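Clearing a Work Table: Trays, Bins and Waste Paper

Posted August 28, 2021, in Workshop and Utility Room

Most work tables get cluttered from the middle out. Somebody opens a package, sets the packing paper down where they are standing, and an hour later there are four more things next to it. The tips on this page are for a plain table that gets used by several people for different jobs: unpacking, sorting, wrapping, small repairs. They work the same on a kitchen table or a folding table in the garage.

Keep one tray, at one end

A shallow plastic tray with a raised rim is enough. Put it at the end of the table, never in the middle, and leave it there. Anything small that belongs to the job goes in the tray: screws, tape, a pencil, the cap off something. When the job is done you pick up the tray and the table is clear.

Pick a color that stands out from the table top. On a white table a blue or red tray is easy to see, and people will use it. I had a clear one for years and small parts ended up beside it as often as in it. Glossy plastic wipes clean faster than the rough kind, which holds sawdust and flour in the grain.

If the tray slides, put a square of rubber shelf liner under it. Wash the liner when you wash the tray.

Put the bin at the other end

The bin should stand against the short end of the table, opposite the tray, so that tools and trash go in different directions. Use an open bin. A lid is fine in a kitchen where there are food scraps, but for paper and cardboard it slows you down and people start piling things on top of it.

The rim should be lower than the table top if you can manage it. Then you can push scraps off the end of the table with your forearm and they drop in. If your bin is too tall, move it out a hand's width and drop things in from above.

Pick up the big paper first

Crumpled packing paper takes up more room than anything else on the table and weighs nothing. It also hides things. Take it first, one ball at a time, and squeeze it before you let go of it. You may feel a small part that got wrapped up by mistake. I found a cabinet hinge that way last February, after looking for it on the floor.
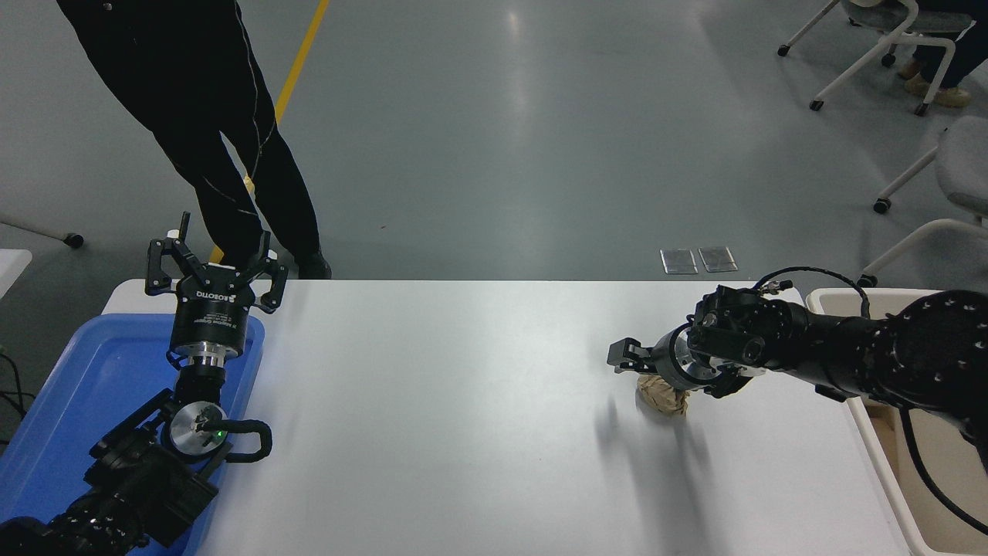
Brijesh Kashyap wrote in to say that he never throws tan paper out on the first day. He flattens each piece with the side of his hand, folds it in quarters and keeps it in a drawer for lining shelves and wrapping glasses. He says it takes him no longer than walking to the recycling, and that he has not bought wrapping paper for mailing in years.

I can't argue with that if you have the drawer. My rule is to keep what fits in one grocery bag and recycle the rest. Paper with tape on it I don't keep at all, as the tape catches on everything. Greasy or wet paper goes in the trash and not in the recycling.

Crumple or fold?

For the bin, fold if you have the time. Loose balls fill a bin in a few minutes even though most of what is in there is air. If you have only balls, press them down with a flat piece of cardboard every so often. Don't press with your bare hand if there has been any glass or wire on the table that day.

Brown cardboard should go in first, flat against the side of the bin. Standing it up along one wall leaves the rest of the space open, and you can pull it all out in one go when you sort the recycling. Cut large pieces down to the height of the bin before they go in. A serrated bread knife you no longer like for bread does this well. Cut away from yourself, on the floor, with the piece laid flat.

Wiping down a white top

A light table shows every mark, which is a nuisance and also useful. Wipe it in this order:

1. Dry brush or dry cloth, from the tray end toward the bin end.
2. Damp cloth with one drop of dish soap.
3. Damp cloth with plain water.
4. Dry cloth.

Do not skip the dry brush. Grit under a wet cloth makes fine scratches, and on a matte surface they turn gray and stay that way. For pencil, use a white eraser. For marker, try rubbing alcohol on a cotton pad, but test it on the underside of the table first.

Look along the top from a low angle when you are done, with the light coming toward you. Streaks and sticky spots that you can't see from above will show up. 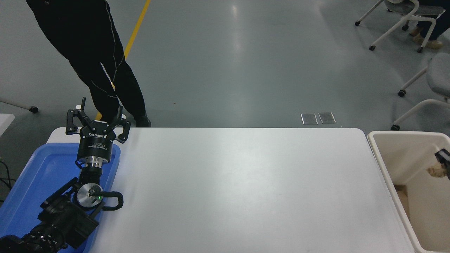

Table top clear, with the blue tray at its end and the bin alongside.

The floor around the table

Sweep after you wipe, never before. On smooth concrete a wide dust mop is better than a broom, as a broom flicks light paper dust ahead of itself. Roll any chairs well back so you can get all the way around the table legs. Hair and thread wind up in the casters, so turn the chairs over now and then and pull it out with tweezers.

If you have put down floor tape to mark a walkway, mop along the tape and not across it. Going across lifts the edges.

How often

Tahira Ansari, who shares the room with me, clears the table after every job. I clear it at the end of the day. Both ways are fine. What doesn't work is leaving it for whoever comes next – they will push your things to one side and start on top of them.

Empty the bin when it is three-quarters full. Rinse the inside once a month, let it dry upside down, and put a folded sheet of newspaper in the bottom before it goes back.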